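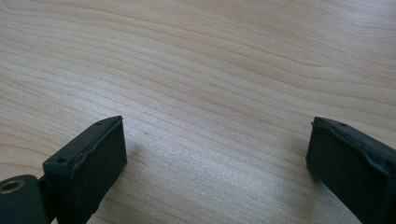

How long was the wait to try the gripper at the Callbridge open day?
Up to 70 minutes after lunch, and next to nothing if you got there before 10 a.m.

tvenckus
I went early and had three turns before the line built up. The staff let you squeeze the handle yourself, then showed your recording next to one of theirs. Mine was a lot jerkier. Radu Iordache ran that table and answered everything I asked.

costel_62
Same table, different experience. By the time I got in, the talk had started and they were rushing people through. One try each. I'd driven up from Cârstea for that.

pliker_fan
The talk was the better half for me. Gülizar Güler spent most of it on finger pads and why they keep changing them. I would have liked to see an arm do the task start to finish, though.

costel_62
They did run the arm, at 3 p.m. in the back hall. It folded one towel and dropped the second. I don't see how you call that a demonstration.

tvenckus
I'd call it one. They said at the start that it fails – and they left the failures in. The Irnent event last September was all video, and you couldn't ask to see anything twice.

costel_62
Fair point about Irnent. I still think one towel is thin for a whole afternoon.

lbarbu
Does anyone know if the slides are going up? I missed the part about pad thickness.

pliker_fan
Gülizar said to email the front desk. I wrote to them last night and haven't heard back yet.

lbarbu
Thanks, I'll write too. Is parking behind building 9 open to visitors next time?

tvenckus
It was this time. Go in by the side gate.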